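Packing it so it gets there: a talk with Anathi Swanepoel

Posted 21 January 2022

Anathi Swanepoel has been mailing ceramics for nine years, first her own and then other people's. She runs the packing side of Staravier, a small shop that sells cups, bowls and serving dishes from 22 potters. The shop sent out 863 parcels in the last quarter, most of them over the holidays. I asked her how a parcel gets put together, and what she would tell someone who packs at home.

She started with the box.

"People pick the box last," she says. "They wrap the thing, then they go looking for something it fits in. I pick the box first, and I pick it too big. You want two inches on every side for a mug and three for a platter."

Her boxes come flat from Paletwood, in bundles, and she keeps five sizes. She used to keep 11. The cut happened in March last year, when she moved the packing out of the front of the shop and lost a wall of shelving. Six sizes went and she says she has missed one of them, a shallow square that was good for dinner plates.

The size she uses most is a long, low one. It takes a row of tumblers lying down, or a rolling pin, or a bread dish with padding at each end. She orders it 700 at a time.

"A long box gets picked up by the ends," she says. "So the ends take the knocks. I put a folded pad of cardboard inside each end before anything else goes in. Then crumpled paper, then the first piece. If you only do one extra thing, do that."

She does not use a lot of tape. The bottom seam gets two strips, one along the seam and one across it. The top gets a single strip down the middle that runs over each end by a hand's width, and heavy parcels get the short edges taped as well. She has tried paper tape that needs water and went back to the ordinary kind, mostly for speed. The water tape holds better, she says, and if she packed ten parcels a day she would still be using it.

For filling, she uses plain newsprint and whatever clean paper comes in with deliveries. The trick with paper is to crumple it hard and then let it open a little. Loose sheets go flat on the first bump and leave a gap. She fills until the flaps need a light push to close, and then she picks the box up and tips it from side to side.

"If I feel anything move, it gets opened," she says. "Even if it's taped. Even if it's ten to five."
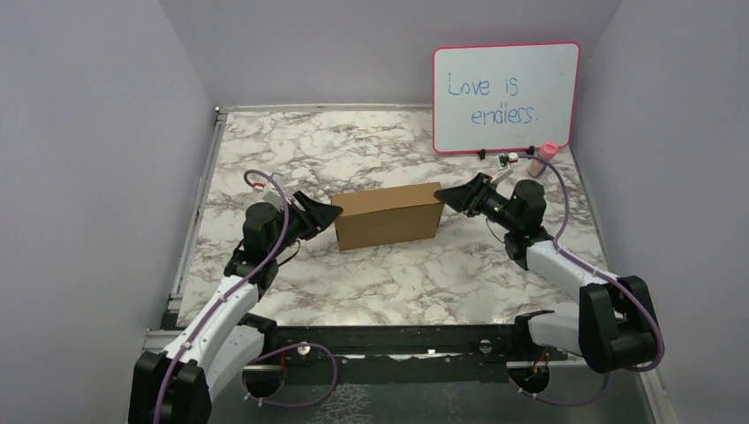

The work surface matters more than people think, according to Swanepoel. Hers is at hip height, which she got to by putting blocks under the legs of an old dining table. Before that she packed on a regular desk and had a sore back by lunch. She wants a smooth top so a box can be turned without lifting it, and she wants the middle kept clear. Tape, scissors and labels go on a shelf at her right hand. Paper is in a bin by her left foot.

"I turn a box six or seven times before it's done," she says. "If there's a mug of pens in the way I'll hit it every time. So no mug of pens."

Gerrit Makhubela joined her two years ago and now packs three days a week. He came from a furniture warehouse, where everything was larger and much of it went out on pallets. He says the hardest change was slowing down.

"I was pressing things in," Makhubela says. "With a chair leg you can do that. My first week I cracked the handle off a pitcher just pushing paper down beside it. I didn't even hear it go."

The two of them do a few things differently. Swanepoel wraps each cup starting from the base and tucks the last of the paper inside. Makhubela fills the inside first, then rolls the cup across the sheet on a diagonal. His way uses more paper. She has checked the breakage notes for both and there is no real difference, so they have each kept their own habit.

They agree about lids. A teapot lid never travels on the teapot. It gets wrapped on its own and goes in beside the pot, with a note on top of the packing that says how many pieces are in there. The note began after a customer in a different time zone called to say her sugar bowl had come without its lid, and found it in the recycling that evening, still in its paper.

I asked about labels. Swanepoel puts the address on the largest face and nowhere near a seam. An old box gets its old labels peeled off or covered with a blank sheet. She writes the order number on the inside of one flap in marker, in case the label comes off in a sorting center. She doesn't bother with "fragile" stickers anymore - she bought a roll of 2,000 in her first year and most of it is still in a drawer.

"I don't think they do any harm," she says. "I just pack like there isn't one."

Reused boxes are fine with her up to a point. She presses a thumb into each corner, and if the corner gives, the box goes to the recycling. The same goes for any box with a crease across a side panel. Boxes that have been stored somewhere damp are out, even if they look all right. She buys her mailing tubes and inner dividers from Mtshali, and those she does reuse, often three or four times.

As for the cost, a medium parcel takes her nine minutes from flat box to label. Paper is cheap, and the cardboard is the largest part of the bill after postage. Staravier looked at molded inserts from Prallden last summer and decided against them. The samples fit two of the potters' mugs very well and nothing else in the shop.

Her advice for someone with one gift to send is short. Buy a new box, leave room on all sides, wrap every piece by itself, and tip it before you tape it. Put a second copy of the address inside, on top of the paper.

Makhubela adds one more. "Take your rings off," he says. "I chipped a glaze that way."

Staravier's next mailing day for overseas orders is the first Tuesday in March. Orders need to be in by noon on the Friday before.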